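4.2 What the shelf stockers told us

We had expected, going in, that the people at the Hepburn site would mostly want to talk about losing hours. Some did, and we come back to that in Section 5. But what filled our notebooks in the first 3 weeks was talk about hands, wrists and backs, and about who gets to decide when a rack is finished.

Before the arm arrived, drinks were set out by whoever was free. It was dull work and people were glad to share it, partly because it gave them a chance to stand next to someone and chat. Once Kakum took over the bottle racks, the job split in two. The arm did the setting down, and one person on each shift, called the minder, kept an eye on it and stepped in when it stopped. Minders liked the rest for their shoulders. They were less fond of the waiting, and several told us (kindly, and usually over coffee) that watching a machine is more tiring than lifting.

What they came to know very well was the grip. Minders learned to look at the finger pads at the start of a shift, the way a cook looks over a knife, and they had their own words for pads that were "tired" or "good for December." None of this was in the training sheet from Prillura, which ran to 8 pages and dealt almost entirely with the stop button. Figure 3 gives the view that minders had on their screen, with soda bottles standing on the wire rack beyond the open fingers.
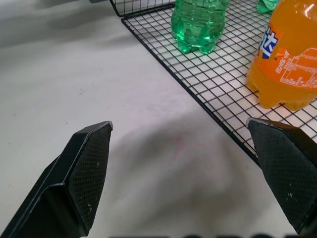
Figure 3. Wrist view at the bottle rack, with the textured pads on the inner faces of both fingers.

The screen changed the talk between shifts, too. Where people used to leave a note about what had run out, they now left notes about how the arm had behaved, and newer staff picked up the job from those notes more than from us or from the supplier. We collected over 400 of them. A good many were addressed to the arm itself - fondly, for the most part - and we have tried to keep that tone in the coding. Managers, who had not read the notes before our visit, asked whether minding should be paid as a skilled task. That question was still open when we left.

Filed under: Work & Technology, Retail, Field Studies

Comments (3)

stockroom_sue: The part about waiting being tiring is so true. I mind two machines on nights and go home more worn out than I ever did from lifting!

Reader, August 24, 2018: Will the notes be shared? We use a Sateck arm at our place and would love to compare.

pallet_jack: Pay them for it. Simple as that.

Contact us | Copyright, all rights reserved | Back to top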